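4. Setting up and looking after the push-tool cell

This section takes you from a bare table to a cell that sorts its first set of blocks. Allow yourself an unhurried afternoon the first time. It's a lovely job to do, and after a couple of goes you'll be able to do it with the radio on.

4.1 Fitting the board

1. Switch the arm off at the Doden control box and wait for the green lamp to go out.
2. Wipe the pegboard table with a dry cloth. Grit under the board will tilt it, and the tool will find the high corner before you do.
3. Lower the board on to the table with the cleaner face up. Leave some pegboard showing on every side so you can get your fingers in later.
4. Press down on each corner in turn. If the board rocks, lift it, clean underneath and try again.

Note: Boards from the Iltton workshop are sanded on one face only. Blocks slide beautifully on that face and stick on the other.

4.2 Fitting the tool

1. Slide the shaft up into the collar until it stops.
2. Tighten the collar by hand, then a quarter turn with the short key from the Tornitz kit.
3. Take hold of the shaft and try to wobble it. Any play at all means starting again from step 1.

CAUTION: Never fit or remove the tool with the arm powered. Keep your free hand off the board while you use the key.

4.3 Setting the height

The tip should travel just clear of the wood. Too high and it rides over the short blocks; too low and it will plough a groove in your nice new board.

1. Switch on and choose JOG, speed 1.
2. Bring the tip down over the middle of the board until it pinches a sheet of paper.
3. Raise it by two clicks and press STORE.
4. Repeat at each corner. If one corner differs by more than a click, go back to 4.1.

4.4 First sorting run

Choose SORT BY COLOUR on the Takagi panel and scatter one set of blocks across the board. Close the guard, press START and enjoy it — the first run is the best part of the whole job.
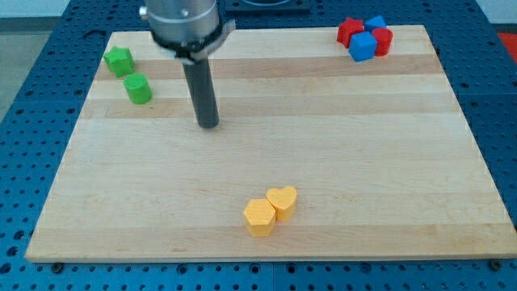
Sorting by colour means colour and nothing else, so shape plays no part in where a block ends up. A green star and a green cylinder belong together, and so do the yellow hexagon and the yellow heart. Red and blue blocks sharing one cluster, like the four near the far right corner, count as unsorted, and the cell should carry on working at them. If it stops with colours still mixed, press RESUME once, then see section 6.

4.5 Regular care

- Every 550 runs: wipe the shaft and check the tip for burrs.
- Every 1,000 runs: repeat all of 4.3.
- Every 2,000 runs: turn the board end for end, which evens out the wear.

Nanami Okabe's original test board did over 2,000 runs before it needed sanding, so be patient with yours — a few scuffs do no harm.

Last revised 2026-02-13

Related sections
3. Unpacking and checking the arm
5. Adding your own block shapes
6. When a run stops early
7. Spare parts and collar keys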